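Fodholm skills center to add wound closure course in March

Trikbridge, 12/25/20 - The Pfeiffer Surgical Skills Center in Fodholm will offer a full course in wound closure starting in March, the center announced this week. The course is open to surgical residents and to nurses and physician assistants who close incisions as part of their jobs.

Until now the center has taught suturing only as a half-day add-on to its general surgery classes. Demand for places has grown over the past few years, and people from the hospitals in Trikbridge and Brisivport have often been put on a waiting list. The new course runs for six weeks, with one evening session a week and open practice hours between sessions.

Students will start with straight incisions on practice pads and work toward curved and layered closures. The first two weeks cover interrupted stitches, where each stitch is tied and cut on its own before the next one is placed. Running stitches, made with one continuous length of thread, come in week three. The last two weeks are set aside for handling tissue with as little pulling and pinching as possible, and for closing incisions on curved surfaces.

According to the course outline, spacing gets the most attention in the early sessions. Stitches placed too far apart let the edges gap. Stitches pulled too tight bunch the skin or tissue between them. Students will be asked to stop partway along an incision and have an instructor look over the finished part before they go on. 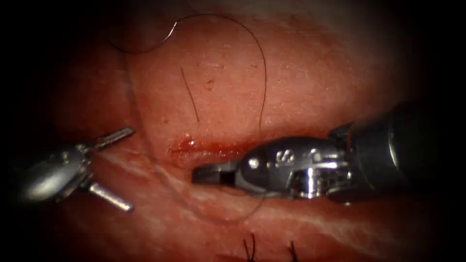
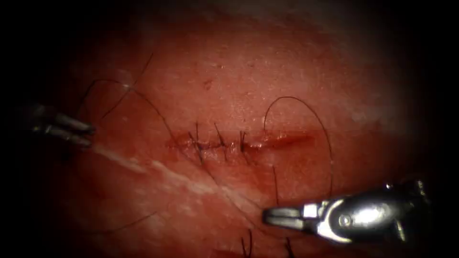

Second picture: three stitches of dark thread in the left half of an incision, with the right part still open.

What students will work with

The center expects to use 4,000 lengths of suture thread in the first year of the course. Thread will be handed out in several thicknesses, and students will be told to try at least two on the same type of incision and compare how the knots sit. Practice pads will be used on both sides where possible and then replaced.

More than 600 pads have been ordered for the opening term. The center looked at reusing pads across several classes but decided against it, as old needle holes make it hard to judge new work. Used pads with good examples of even spacing will be kept on a shelf in the classroom for reference, along with a few that show common mistakes.

All instruments are provided. Students do not need to bring their own and are asked not to. Gloves, gowns and eye protection are included in the fee as well.

How work will be checked

There is no written test. At the end of the course each student will close an incision from one end to the other while an instructor watches. The closure is then graded on spacing, knot security, how well the two edges meet and the condition of the surrounding tissue. Loose ends have to be trimmed and cleared away before time is called.

A student who does not pass can come back for one repeat attempt within the same term at no extra charge. After that, the course has to be taken again. Students who pass will receive a certificate from the center. Hospitals in the region will decide for themselves whether to count it toward their own training requirements.

Room changes

The course will be held in the large practice room on the ground floor. The center has spent $3,700 on new work lights and on moving the storage cabinets to the hallway side, so that instructors can walk behind every station. The entrance on the parking lot side will stay open late on course evenings.

Cost and sign-up

The fee for the full course is $2,000. Staff from the Trikbridge and Brisivport hospitals should check with their departments before signing up, as part of the fee may be covered. Single sessions will not be sold separately in the first term.

Applications can be picked up at the front desk in Fodholm or requested by phone during office hours. Places are given out in the order that completed forms arrive, and people already on the waiting list for the half-day class will be contacted first. The half-day class will stay on the schedule through the end of the current term.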